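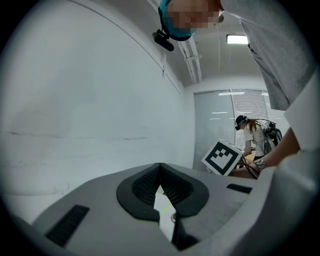 Senevgate parish recipes, plain text edition. Last full check 13 July 2020.

This folder holds 87 recipes typed up from handwritten cards lent by families in Senevgate and Plolwood. Each recipe is one text file.

## Layout

- `cards/` one file per recipe, named after the dish
- `index.csv` title, family name, course, servings
- `notes/` queries we haven't settled

Spelling is as on the card. Where a word couldn't be read, the file has `[?]` in its place.

## Measures

Most cards use ounces and pints. These are left alone, with grams and millilitres added in square brackets. "A glass" is left as written and not converted, as families used different ones.
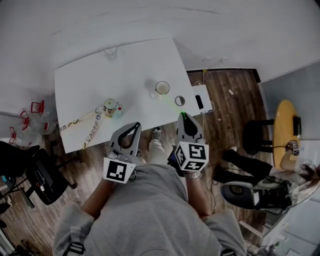

Oven settings are harder. Older cards give only "hot" or "slow", and Nélida Domínguez has suggested a gas mark for most of them in `notes/ovens.txt`. Treat these as guesses.

## Known problems

- The Sosa quince paste has 2 versions with different sugar. Both are kept.
- `pickled_onions.txt` stops after the second step. The back of the card is missing.
- Accents were lost in `index.csv` in May and have been put back by hand. Some may still be wrong.

## Corrections

Send them to Fermín Cabral with the file name and the line. Please don't edit `index.csv` in a spreadsheet, it changes the fractions into dates.

## Use

Free to copy and cook from. Ask Oriana Medina before printing any of it for sale.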